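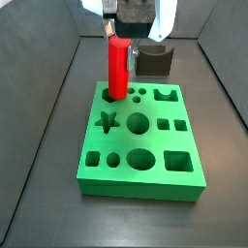
Ticket 434
Product: Flomulano shape sorter, green board, full block set
Bought from: Stovemis online shop
Category: Parts and fit
Status: Closed

Customer message, 09:20

The red hexagon block sticks in the hexagon hole. It starts to go in and then grips, and after that it needs a hard push to get it down. Coming out is worse. If you pull it straight up the board lifts off the table with it. The rest of the set drops in and comes out without any trouble.

We bought the sorter in April for the toy library at Costache, so it gets handled by a lot of children, some of them very small. I've tried the block both ways up. I've also wiped it with a damp cloth and let it dry overnight, which made no difference. The board has stayed indoors and away from the radiator.

Is this a faulty block or is the hole the wrong size? I'd like to keep the set if possible, as the children like it. The order number ends 847.

Reply from Priltley support, 11:05

Thanks for the details. We make the boards and blocks for Stovemis, so they have passed this to us.

The hexagon is the closest fit in the set. It has six faces and six corners to line up, and a small turn to either side is enough to make it bind. A tight hole on a new board usually eases with use, but you should not have to lift the board to get the block out.

Before we send anything, please try the following and tell us what happens at each step.

Step 1. Put the board on a flat, hard table. On carpet or a play mat the board can bow slightly in the middle, and this pinches the holes.

Step 2. Hold the red block near the top and keep it upright. Turn it until the flat faces are in line with the sides of the hole, then lower it. Don't rock it or twist it once the end has gone in.
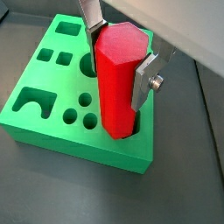

If it goes down a little way and stops, take it out, turn it by one face and try again. There are six positions. Put a small pencil mark on the top of the block first so you know which one you are on, and write down any position that feels easier than the rest.

Step 3. Run a fingertip round the inside of the hole. You are feeling for a ridge or a crumb of loose foam left over from cutting. A crumb can be picked out with a fingernail. Please don't use a knife or sandpaper on the board, as cut edges start to shed bits.

Step 4. Feel down the long edges of the block in the same way, and look at the bottom end for a lip.

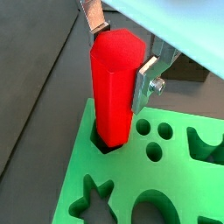 Customer message, 14:40

Step 1 helped a bit. We had been using it on a foam play mat, so I moved it to a table. The block still sticks, but the board no longer comes up with it if I hold one side down.

Step 2. Four of the positions are tight. The other two are better, and they are opposite each other. In those two it goes in with light pressure.

Step 3. No crumbs and no ridge that I can feel.

Step 4. There is a slight lip at the bottom end, along one side only. It catches on a fingernail. I hadn't noticed it before - you can feel it better than you can see it.

Reply from Priltley support, 15:30

That points to the block. A lip on one side makes it a touch too wide across two of the faces, and that would fit with some positions being easier. Your board sounds fine and there is no need to send it back.

We are posting a new red hexagon block to the address on the order. There is nothing to pay. Please allow 14 days. Keep the old block away from the children until the new one comes, in case somebody forces it and tears the edge of the hole.

Customer message, 10:15

The new block has come. It goes in on all six positions and lifts out with two fingers while the board stays where it is. I tried it on the table and on the mat, and the mat is still slightly tighter, so the sorter will stay on the table from now on.

Do you want the old block back?

Reply from Priltley support, 10:50

No need to return it. Please put it in the bin or keep it well apart from the set, as the two are easy to mix up. Closing this ticket. If the new block starts to stick, reply here and the ticket will reopen.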